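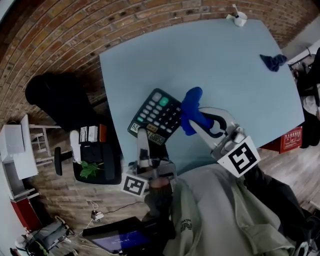

Re: [rabbit-care] Weighing food for a rabbit with slow gut

From: Dirceu Meireles
To: rabbit-care list

Hello Liam and everybody,

Thank you for your message. I quote it first, so the people who joined in April can follow.

Liam Bickerstaff wrote:
> My rabbit Nuttall is home from the clinic after her second
> episode of gut stasis. The vet sent us with a recovery powder
> and told me to mix it with warm water and give it by syringe.
> I have two questions. First, she fights the syringe and half of
> it goes on my shirt. How do I know how much she really got?
> Second, when do I start to give pellets again? She is eating a
> little hay by herself, but the droppings are still small and
> dark. My other rabbit, Piltosus, is fine and wants to be with
> her all the time. Should I keep them apart?
> Liam

I have kept rabbits for over 15 years and three of them had this problem, one of them many times. I am not a vet, so please take my answer as the experience of an owner and ask your clinic before you change anything.

About the first question. I stopped trying to guess from the shirt. I prepare the full portion in a small cup, and I put the cup, the syringe and a folded paper towel on the kitchen scale together. I write the number. After the feeding I put everything back, also the towel with all the food that I wiped from the chin and from my hands. The difference is more or less what went inside the rabbit. Some water dries from the towel, so do it soon. It is not perfect, but it is much better than looking at the marks on the syringe.

Also weigh Nuttall herself, every morning before the first feeding. For me this was the most useful thing. The vet will want to know if the weight is going down, and one number alone does not say much. I use a baby scale with a bath mat on it, because my rabbits hate a slippery surface.

For the fighting: go from the side of the mouth, behind the front teeth, and give very little each time. Wait until you see her chew and swallow. Never lay her on her back for this, she can breathe the food in. I wrap the rabbit in a towel, but not tight around the chest. If she becomes really upset I stop for 5 minutes and start again. With my old male, Drestix, a full feeding needed a long time in the first days and then became quick - he began to lick the food from the syringe, and later from a plate.

About the pellets. My vet always told me hay first and pellets last. We waited until the droppings were again round, dry and of normal size, and then gave only a spoon of pellets in the evening. But if Nuttall is losing weight your vet may prefer to start before, so please ask. Small and dark droppings at this stage I have seen many times, and in our cases they became bigger slowly. If they stop completely, or if she refuses the hay again, or sits pressed up with her teeth grinding, do not wait for the morning. Call the clinic the same hour.

Please ask also about pain medicine, if she did not go home with it. A rabbit with pain does not eat, and then the gut slows more. Do not give anything from your own cabinet.

About Piltosus: unless your vet has a reason to separate them, I would leave them together. Mine were calmer with the friend beside them, and a rabbit often eats when it sees the other one eating. The difficulty is that you do not know whose droppings you are looking at. I solved it with a wire panel between them for the night only, so they could still lie side by side, and in the morning I checked the two trays.

One question from me to the list. Does somebody still have the feeding chart that Skeltetier made, the one with columns for weight, syringe food, hay and droppings? I had it printed on the door and I lost it when we painted. The link in the archive does not open for me.

Liam, please write how she is doing, and what the morning weight says.

Best regards,
Dirceu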